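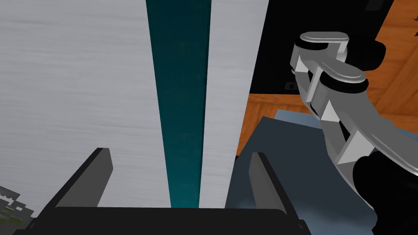

TELEVISION AUDIENCES / WEEK 2 HANDOUT

Be wary of any network release that calls a finale a "record". The press office at Brarkora claimed one last August for its renovation series Gilten. Ask: a record against what?

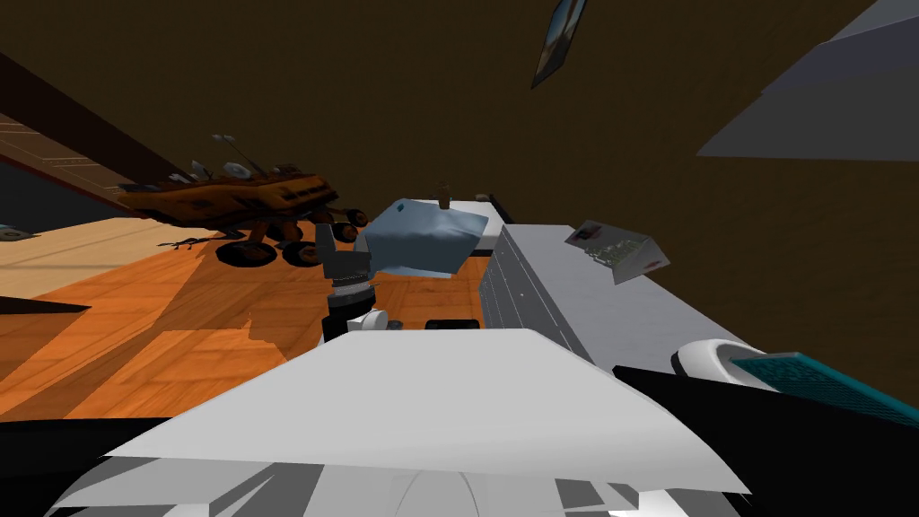
Gripper holding a crumpled cloth.

The claim rested on a panel of 501 homes. Viewers who recorded the show and never played it back were counted too, a generous reading of "watched". Rival channel Fodura used a panel of 800 and got a lower figure. 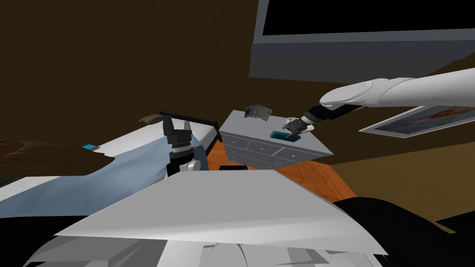 Neither release gave a margin of error. For tutorial, rewrite the Brarkora claim in one sentence you'd be willing to defend.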